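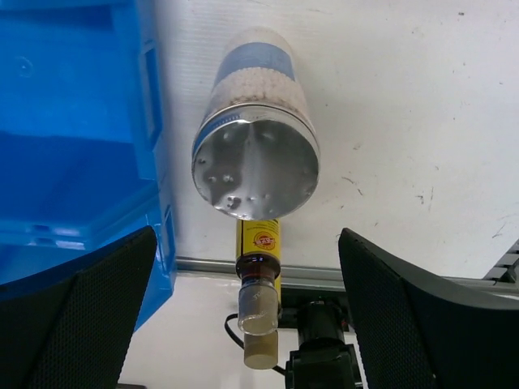

Okay, budget thread, because we've been going back and forth on the second picking cell since December and I need to get it out of my head. The quote I keep reopening is from Trudeck and it's the fingers I'm stuck on, way more than the arm. We want one set that can manage a big tall canister and a little bottle with a yellow label standing right next to it, plus whatever else lands near the blue bins. Every vendor says "sure, no problem" and then the price sheet has a separate line for each size!

So, the options. Fasside sells the fingers in pairs, with the textured pads already on. Trudeck wants you to buy the whole gripper again if you want a wider opening. I asked twice. Same answer both times.

Hosoda is the cheap one. Lead time is 27 working days though, and that's before shipping, and they won't hold the price past the end of the month. I like their stuff a lot but ugh.

Things I forgot to budget for on the first cell and am putting in on day one this time: spare pads, spare cables (so many cables), a tabletop we don't mind scratching, bins. Bins were 3 separate orders last time. Three!

Erhan Tatlı talked me out of the fancy tool changer, by the way. He asked how often we'd swap in a shift and I said maybe 2 times, and he just looked at me. Fair. That money goes to pads now.

Pads are where I'd tell anyone to spend. Shiny round metal, glossy bottles, plastic caps, it's all slippery in its own way, and I want to be able to try a few kinds. Trendura does a mixed pack of roughly 100 and they'll split it across hardnesses if you email them and ask nicely.

Also get the sample fingers before you sign anything. Most places will lend you a set if you pay the postage — take them, put your own worst items on the table, and see how you feel after an afternoon of it.

Leaning Fasside fingers plus Trendura pads on the arm we already know. Sending the numbers up tonight. If you've bought from Hosoda lately, tell me whether the 27 days is real?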